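About Rekura

Hi, I'm Danylo Dovhaniuk, and I make commercials for lawyers. Yes, that's a whole job! I started Rekura with Adelino Fonseca after we'd both spent years at a TV station in Herkham, cutting the same ad over and over: a man in a suit, a wall of law books, a phone number that took up half the screen. We figured small law offices deserved something people might watch on purpose.

Our first client was a family practice in Ulitz with a budget of 2000 dollars and a very nervous senior partner. We shot it in her kitchen, talking about wills while she made soup (she kept forgetting the camera and remembering the soup). She still runs that spot every December, and she still won't let me touch the edit.

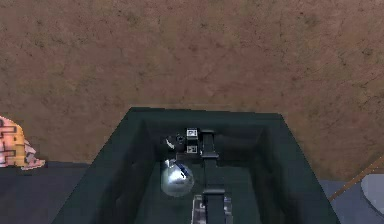
Since then we've finished 168 spots, most of them 25 seconds or shorter, for injury lawyers, tax lawyers, a couple who only do boundary disputes, you name it. Adelino writes and directs. I edit, do the sound and argue with Adelino. I also get weirdly attached to textures. Give me a brown speckled floor like that one, with a big dark green bin in front of it, and I'll happily lose an afternoon to the reddish flecks.

How we work is pretty simple. You call, we come over and we talk for an hour or so with no camera out. Then Adelino sends you three scripts and you tell us which one you hate least! We send every script to you for a read against your state bar's advertising rules before we shoot a second of it, and if something has to change, we change it.

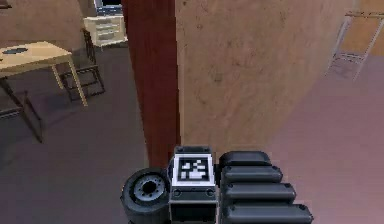
Gripper and marker, with the dark red pillar and beige wall beyond

We work out of the second floor at 22 Yilma Street, over the shoe repair place. The buzzer sticks, so give it a good long push. Mornings are best for phone calls, and after four you'll probably get me with headphones on, so leave a message and I'll call you back the next morning. If you already have an old commercial you're a little embarrassed by, bring it along. We love those, and we've got plenty of our own to show you.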